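Costach alarga serviço de armazenamento em contentores a Hesgate

Tempo de leitura: 2 min
14 partilhas | 0 comentários

23 de abril de 2024 -- A Costach, operadora de mudanças e armazenamento temporário, inicia em junho a exploração de um depósito coberto em Hesgate. A instalação dispõe de 3,000 metros quadrados de área útil e destina-se à guarda de bens domésticos entre a saída de uma habitação e a entrada na seguinte.

O depósito recebe contentores individuais, selados na morada de origem e transportados sem transbordo da carga. Cada unidade é identificada por código, pesada à entrada e colocada em posição fixa até à data de entrega. O acesso do cliente ao conteúdo faz-se por marcação, com antecedência mínima de um dia útil.

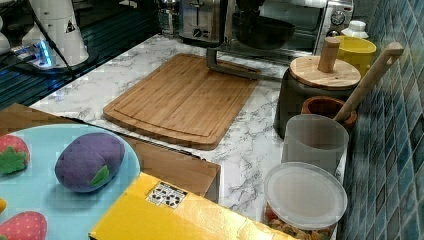 Do lado da Clillier, responsável pelo software de gestão de posições, veio a indicação de que o registo de entradas será consultável pelo cliente desde o primeiro dia, incluindo o número do selo e o peso declarado. A mesma empresa informou que a integração com a frota -- 26 viaturas -- ficará concluída antes da abertura.

O contrato base tem duração mínima de um mês e renovação automática. A denúncia exige aviso prévio de oito dias. O seguo de conteúdo é facultativo e contratado em separado, mediante inventário assinado. Ficam excluídos do serviço produtos inflamáveis, bens perecíveis, plantas e botijas de gás, mesmo vazias.

Na primeira fase serão disponibilizadas 70 posições. A ligação ao depósito de Hứa, para mudanças de longa distância, será tarifada por volume e por trajeto. As reservas para Hesgate podem ser feitas nos balcões da Costach.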